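Sunday, reading corner notebook, sorting the paperbacks (continued) 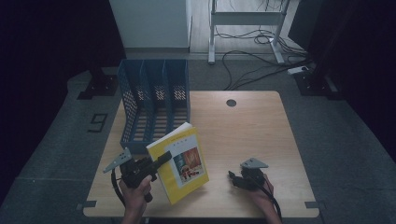 Yellow paperback and the blue three-slot organizer, light table.

Inventory first. The list Adel left says 216 titles. I make it 214. Iman recounted and also got 214, so either two are out on loan or Adel's list has ambitions.

The organizer is meant for files, and it behaves accordingly. Paper likes it. Books have opinions. Three upright slots with mesh dividers, and a thin paperback on its own leans over as if it had just heard bad news. Two side by side stand up fine. Three and you need fingernails to get one back out.

Tried spine out, then spine up. Spine out wins, mainly for anyone who wants to know what the book is. Kyung-hwa prefers covers facing forward "because they're cheerful." Noted. The yellow one would agree with her – it has the only cover in the batch I can pick out from the doorway.

Slots for now:
left – returns
middle – to be labeled
right – arguments (anything Iman and I would shelve differently)

The right slot filled up first.

Labels: the Drerus stickers curl at the corners after a day. We have 1000 of them, naturally. Radosław says to rub them down with a spoon. Did 40 that way before lunch, will check on Tuesday whether the spoon did anything except get sticky.

Open: do oversize books go flat on top or somewhere else entirely? Tarek wants a second organizer, same blue. Ask Bralville for the price, and ask before he does.

Still missing two. Looked under the cushions. Found a pen.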